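Spent part of 30 Oct 2026 at the Rirneo open day. It's a robotics lab on the second floor of the old Kalinowski building. Posting my notes as a thread for the people who asked.

Sign-in was quick. You get a paper badge and a time slot, and they take 12 visitors per slot. Mine was the 2 pm one. Phones are fine, flash is not.

First stop was a talk on Bulotham, their two-arm setup. The group started on it in July with plain blocks, then moved to things that bend or break. Flowers are the current job.

The task is a small one. There are two vases on a table and a few stems to arrange, with a gripper on each arm. We stood behind a rope and watched for a good while.

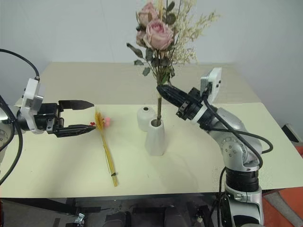
Right gripper on the bouquet stem, just over the rim of the tall vase. Wheat bundle still on the table.

It's slower than I expected. A person would do this in seconds. The staff were open about that and said speed is not what they are working on this year.

Someone asked why flowers. The answer was that stems are thin, every bunch is different, and you can't squeeze hard. They have logged around 2000 attempts so far, good and bad together.

I asked about the cameras on the wrists. They give a close view of whatever the fingers are near, which helps when the arm itself gets in the way.
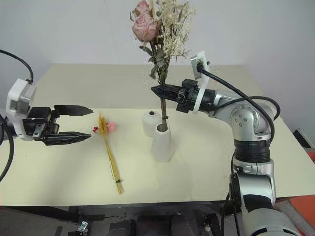
Left gripper open next to the small bundle, right one closed around the stems in the front vase.

There was a lot of talk about grip force. Too little and the bunch tips, too much and the stems crack. They pass a snapped one around so you can feel how little it takes.

Next room was Zudulness, the software they use to replay and label runs. Mostly screens. I stayed 5 minutes and can't say much about it - the room was packed and I was at the back.

Practical stuff: the elevator is at the rear entrance, there's no coffee on site, and street parking fills up early. Wear something warm, the lab is chilly.

They plan another open day but had no date yet. I'll add it to this thread when they post one.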